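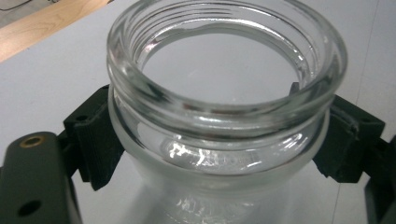 Screw-top jar

A screw-top jar is a wide-mouthed container, usually of glass, closed by a lid that turns onto raised threads moulded around the neck. It is used mainly in the home and in shops for keeping dry goods, preserves, pickles, honey and sauces, and is one of the most commonly reused kinds of food packaging. Many jars bought full of food are washed and kept for storage long after the first contents are finished.

Parts

The opening of a jar is called the mouth, and the whole of the area that takes the lid is known in the trade as the finish. The term dates from hand glassmaking, when the neck was the last part of the vessel to be worked. The topmost surface, against which the lid seals, is the sealing surface or lip. It is normally rounded so that it can be drunk from or wiped without catching, and so that it chips less easily than a square edge would.

Below the lip are the threads. These may be continuous, running around the neck in a single unbroken spiral, or interrupted, in which case several short sloping ridges take hold of matching lugs on the lid. Interrupted threads are usual on jars of jam and sauce, where the lid comes off with a part turn. Continuous threads are more usual on storage jars and on home-preserving jars with a separate metal band.

Under the threads there is often a plain ring or bead, used to handle the jar on the production line. The shoulder is the curved part where the neck meets the body. On some jars it is steep and narrow, on others hardly more than a slight widening. The body carries the label, and the base is normally pushed up a little in the middle so that the jar stands on its outer edge and does not rock.

Moulded marks

Because jars are blown or pressed in a mould made in two or more parts, fine seams can often be felt running up the sides and sometimes across the lip. Small marks on the base may show the maker, the mould number and the capacity. Lettering on the shoulder is found mostly on preserving jars and on jars for branded foods. The letters stand proud of the surface and can be hard to read in clear glass unless the jar is held against something dark or filled.

Glass

Most food jars are made from soda-lime glass, from sand, soda ash, limestone and a share of recycled glass known as cullet. Clear glass is called flint in the trade, though it no longer has anything to do with flint stone. Green and amber glass are used where light would spoil the contents.

Soda-lime glass does not stand up well to sudden changes of temperature. A cold jar filled with boiling liquid may crack, usually around the base, where the glass is thick and the inside and outside warm at different speeds. For this reason jars for hot filling are warmed first, either in a low oven or in hot water.

Lids and seals

The lid is most often of tinplate or plastic. Metal lids have a ring of soft sealing compound on the inside, which presses onto the lip. When a jar is filled hot, the air and steam in the space at the top shrink on cooling and draw the lid down. Many lids have a raised button in the centre which is held flat while the vacuum lasts and springs up when the jar is first opened.

A lid that has been bent in opening, or that has rust or a worn seal, will not hold a vacuum again, although it may be good enough to keep dust and insects out of dry food. Plastic lids with a card or foam liner are common on jars of spices and instant coffee. They are less suited to hot filling.

Sizes

Jars are described by capacity and by the width of the neck. Capacity is given in millilitres or, on older preserving jars, in pounds, pints or quarts. Neck width is given in millimetres and decides which lids will fit. Two jars of the same height and capacity may have different necks, and lids of the same width may still differ in the shape or number of their lugs.

A jar holds less than its full volume in use. Preserves are filled to just below the lip, while pickles need enough vinegar to cover the pieces with a small gap left above. Flour and rice settle after filling and can be topped up.

Cleaning and reuse

Jars are washed in hot water with washing-up liquid, the neck and threads being scrubbed with a small brush, as sugar and oil collect in the grooves. Paper labels generally come away after soaking. Gum left on the glass can be rubbed off with cooking oil or with a paste of oil and bicarbonate of soda, followed by a second wash.

Smells are more often held by the lid than by the glass. Lids from pickles, curry pastes and garlic sauces are commonly kept for the same sort of food or replaced. Leaving a washed jar to stand open until it is fully dry prevents a stale smell from forming inside.

Before a jar is used again for preserving, the lip is checked for chips by running a fingertip lightly over the rim in good light. A chipped jar will not seal and may shed splinters, and is not used for food. For jam and chutney the washed jar is heated in the oven or boiled, and filled while still hot. A wide-necked funnel keeps the lip and threads clean during filling; any spills are wiped away before the lid goes on.

Opening

A tight lid is usually held either by the vacuum or by dried contents in the threads. Running hot water over the lid softens sugar and makes the metal expand slightly. Gently levering the edge of the lid with the tip of a spoon lets air in and breaks the vacuum, though this often bends the lid. Rubber pads, cloths and strap wrenches improve the grip and are recommended for people with weak or painful hands. Striking a jar on the edge of a worktop can crack the neck and is best avoided.

Storage in the kitchen

Wide-mouthed jars are favoured for dry goods because a scoop or hand can reach the bottom. Clear glass lets the amount left be seen at a glance, but oils, ground spices and dried herbs keep their flavour longer in the dark, and jars of these are placed in a cupboard or drawer. In drawers, where only the tops show, labels are written on the lids.

In the household handbook Jars and Tins, Rekha Upadhyay and Sushil Dubey advise keeping empty jars with their lids off, and storing the lids together in a bag or tin sorted by width. They suggest a single size for each shelf, so that any lid on the shelf will fit any jar.

Recycling

Glass jars can be melted and made into new containers repeatedly. They are rinsed before collection, and labels may be left on. Local rules differ on lids: some collectors ask for metal lids to be screwed back on, others for them to be put with tins. Drinking glasses, oven dishes and window glass melt at different temperatures from jar glass and are kept out of the same bin.

See also

Bottle
Home preserving
Lug cap
Pickling
Soda-lime glass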